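The Year of Writing to My Aunt

My aunt in Kurholm does not own a computer and regards the telephone as a device for announcing deaths. So when she went into the rehabilitation ward last October with a broken hip and a bad attitude, the only way to reach her was by mail. I told her I'd write every week. I said this in the tone people use when they say they'll have you over for dinner sometime.

She held me to it. Her first note back was two lines long. The first line said the soup was gray. The second said, "I look forward to the other 51."

So, 52 letters. I'd like to say I sat down each week with a good pen and a full heart. Mostly I sat down at 11 at night with whatever pen the bank had given me, and wrote about the neighbor's gutters. I had imagined I would be a source of comfort. I'd even bought a book for it, one of those fat paperbacks with over 1,000 uplifting quotations sorted by mood, and for the first few weeks I copied one out at the bottom of each page. Courage. Patience. Mountains. There are a great many mountains in that book.

Letter 9 was the one where she asked me to stop. She had nothing against the quotations, she wrote, but the physical therapist had the same ones on the wall, with sunsets, and she was already getting them twice a day on the parallel bars. What had happened with the gutters?

I've thought about that a lot since. I was raised in Movcombe, where encouragement is mainly delivered in the form of casseroles, and I'd somehow arrived at middle age believing that cheering a person up was a kind of speech you gave. She was 89 and had buried a husband, two brothers and a series of terrible dogs. She knew about mountains. What she didn't know was whether the man next door had gotten his ladder down off the roof. (He had. It took him until Thanksgiving.)

After that I got nosier, on her behalf. I started taking the long way home so I'd have something to report. I wrote her a full page about a fight over a parking space in which both cars turned out to be illegally parked. I wrote about my attempt to make her cardamom bread from memory, and she returned that letter with corrections in the margin. I clipped the obituaries from the Movcombe paper, which she enjoyed more than I was comfortable with. When my own job ended in the spring, I told her in a paragraph I'd rewritten four times, very brave and upbeat. She wrote back, "That sounds awful. Eat something." I kept that card on the refrigerator until the magnet gave out, and then I taped it up.

She also wanted pictures. Not of people, whom she felt she had seen enough of, but of wherever I'd been. I am not a photographer. I'd print them at the drugstore at the last minute and tuck in whatever came out, and she'd put them on the windowsill by her bed, ranked in an order she refused to explain. The lake at Dralgate was demoted almost immediately.

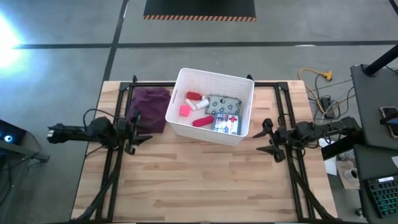
Two arms and a very nice tabletop. She asked what kind of wood.

I didn't know what kind of wood. I still don't. She brought it up in three separate letters.

She went home in June with a walker she calls Lahtinen, after a landlord she once had who also squeaked and was always in the way. I figured the arrangement would lapse then, being a sickbed thing, and I skipped a week to see. Back came a card with nothing on it except the number of the letter I owed her.

I mailed number 52 last week. It covered the new people across the street, a tooth I'm having trouble with, and the return of the ladder to the neighbor's roof, where it has been for nine days as of this writing. No mountains. I put in a line at the end about how much the year had meant to me, took it out, put it back, and finally sent it in smaller handwriting.

Her answer came this morning. She says the bread still sounds wrong, I should see about the tooth, and I've misnumbered. By her count I'm at 51.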